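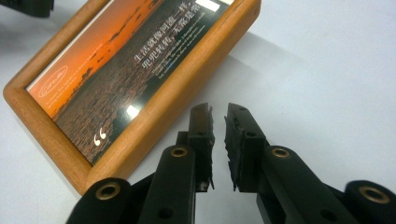

FOR IMMEDIATE RELEASE

Esham opens Limby, a collection of hand-recorded tabletop demonstrations

SKARNDEN, 2021-10-24 — Esham today opened access to Limby, a collection of 2599 manipulation demonstrations recorded by people using hand-held grippers. The collection is intended for groups training policies that map camera images to gripper motion. It covers everyday household items handled on plain tabletops, including picture frames, mugs, folded cloth, books and small boxes.

Each demonstration consists of wrist-view video, the estimated path of the gripper through space, and the opening width of the fingers over time. The three streams share one clock. A short text label states the task as it was given to the operator, for example "turn the frame to face the near edge" or "move the book onto the box."

The demonstrations were recorded at the Esham workshop in Skarnden and at a second site operated by Châu, which also wrote the alignment software. Operators worked without a robot arm. The camera sits on the gripper in the same position it would take on an arm, so the recorded views can be used for training with no change of viewpoint.

Flat and glossy items received separate attention. Framed prints under glass produce reflections that move as the camera moves, and early versions of the tracking software sometimes treated those reflections as fixed points on the table. The resulting paths drifted. Châu revised the tracker to give less weight to bright, saturated regions, and all recordings made before the change were processed again. The release contains 510 demonstrations with glass-fronted or otherwise reflective items, marked as a subset so that they can be included or held out.

Objects were placed by hand at varied angles before each recording. Operators were asked to approach at a normal working pace and to keep any attempt in which the first grasp missed, provided the task was then completed. These recordings carry a "regrasp" tag. Attempts that were abandoned are stored in a separate folder and are not part of the main count.

A held-out set of 100 demonstrations is reserved for evaluation. It uses objects that do not appear in the training portion. Esham asks that results on this set be reported together with the number of training demonstrations used, and with a note on whether the reflective subset was included.

Known limits are listed in the documentation. Lighting is mostly even and indoor. Tabletops are light in color in most recordings. Finger width is less reliable when the pads press against soft material, and contact force was not recorded. Printed text on objects has been left as it was and is not transcribed in the labels.

Limby is available on request to university and company research groups under a no-fee license. Access includes the recordings, calibration files, a loader and the revised tracker. Redistribution of the raw video is not permitted — trained models may be shared freely.

A further 500 demonstrations, recorded on dark and patterned surfaces, are planned for release in February. File formats will stay the same.

About Esham

Esham develops recording tools and software for robot learning. The company is based in Skarnden.

Requests for access and press inquiries: Limby desk, Esham, Skarnden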